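**Leaking AA batteries in kids' toys, can I clean them up?**

posted by mossybucket, December 21, 2020

Hi all, I've been getting the toys down from the loft ready for my nephews coming over and two of them have got crusty white stuff all round the battery springs. One is a Jirkel keyboard that I'd love to save (I played it to death as a kid!). Is it safe to clean or should the whole lot go in the bin? I've got vinegar, cotton buds and not much else. Also, where do the dead batteries go? The council site just sends me round in circles.

**kettle_on_again**

Yes, you can nearly always save them! Pop some rubber gloves on and take the old batteries out first. If they're ordinary alkaline ones, dab the white crust with a cotton bud dipped in a drop of vinegar, and it'll fizz a bit and go soft. Wipe it away with a barely damp cloth and leave the flap open overnight before you put new ones in. Don't pour vinegar in, mind, I killed a Kalex torch that way and I'm still cross about it.

If the springs still look dull, go over them gently with a nail file. I did a toy till that had sat in our garage for 10 years and it went on beeping for the whole of December, so be careful what you wish for.

As for the dead ones, most big supermarkets have a collection tub by the door. Ours live in the odds and ends until I next remember to take them.

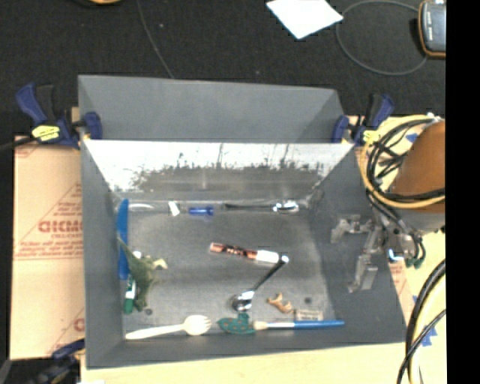 *Odds and ends, green dinosaur included.*

Put a bit of tape over the ends of any 9V ones before they go in with the others, and keep button cells well away from the nephews, they're really dangerous if swallowed.

**plodder703**

just buy new toys, they're cheap enough

**Tansy & Co**

Agree with the vinegar, but check what it says on the battery first. The old zinc ones leak something acidic, so you want bicarb and water for those. My Rakureo radio needed that and it still crackles on 2 of the stations, but I can live with it. Let us know how the keyboard gets on!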